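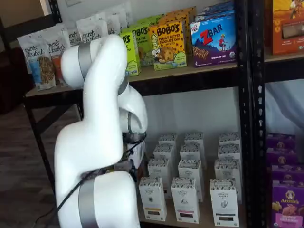
Department of Retail and Consumer Studies – Student Projects

Shelf Order and Product Visibility in a Small Snack Store: Project Report

Prepared by Nikola Cieślak

1. Purpose of the project

The project examined how packaged snack foods are arranged on open metal shelving and how that arrangement affects the time a customer needs to find a given product. The work was carried out in the department's teaching store, which is stocked and maintained by students during the fall term. The store carries dry goods only, with an emphasis on granola and similar items sold in stand-up pouches.

Earlier student reports on the teaching store dealt mainly with pricing labels and stock rotation. The position of the packages themselves had not been studied, although complaints in the store logbook often concerned products that were in stock but could not be found.

2. Shelving and stock

The shelving has black metal posts with rectangular slots. The upper board is pale particleboard with a black edge. The slotted posts divide the unit into bays, and each bay was treated as a separate area for planning purposes.

Pouches present a particular difficulty. A box has a flat base and keeps its line when the one in front of it is taken away. A stand-up pouch leans, and a row of pouches that is straight in the morning may be uneven by the afternoon. The "purely elizabeth" pouches on the upper shelf are placed one behind another in a row toward the back. Their white packaging and dark lettering remain readable on the upper part of each pouch, even where the lower part is covered by the package in front. For this reason the row was chosen as the reference for the rest of the shelf plan.

3. Method

Two layouts were compared. In Layout A, products were grouped by brand, and every package of one brand stood in the same bay. In Layout B, products were grouped by type, so that granola from different suppliers shared a shelf. Each layout remained in place for two weeks in October.

A total of 32 participants took part, all of them students from other departments who had not worked in the store. Each participant received a card with the name of one product and was asked to bring it to the counter. The time was taken with a stopwatch from the moment the card was turned over. Participants were not told which layout was in use. Those who had not found the product within two minutes were asked to stop, and the attempt was recorded as incomplete.

The shelf plans were drawn in Vustora, the planning program used in the second-year course. Stock figures were kept on paper and copied into the shared file at the end of each shift. The store held 304 packages at the opening count, and the same assortment was kept for both layouts.

4. Results

Participants found products more quickly under Layout B when the card named a type of food together with a brand. Under Layout A, they tended to read along the whole upper shelf before moving to the lower one. Of the 32 participants, 24 looked at the upper shelf first, whichever layout was in use.

Incomplete attempts occurred under both layouts. In most of these cases the pouch had fallen forward or had been pushed behind a taller product. The shift notes show that such rows had usually not been straightened after the midday sale.

5. Discussion

The results support grouping by type, but the condition of the rows appears to matter at least as much as the plan. A clear shelf plan is of limited use if pouches are allowed to slip out of line – this applies above all to the lower shelf, where customers see the packages from above and the brand name is harder to read.

The number of participants was small, and all were students. The store is also narrow, and two participants could not comfortably search the same bay at once. The findings should therefore be applied to larger stores with caution.

6. Recommendations

The store should adopt Layout B for the spring term. Rows of pouches should be straightened at the start of each shift and again after midday, with the printed side facing the aisle. New deliveries should be placed at the back of the row, and packages that no longer stand upright should be moved to the front of the lower shelf. The shelf plan should be posted beside the counter, and any change to it entered in the logbook on the same day.

The completed shelf plans and the timing sheets are kept in the department office and may be consulted on request.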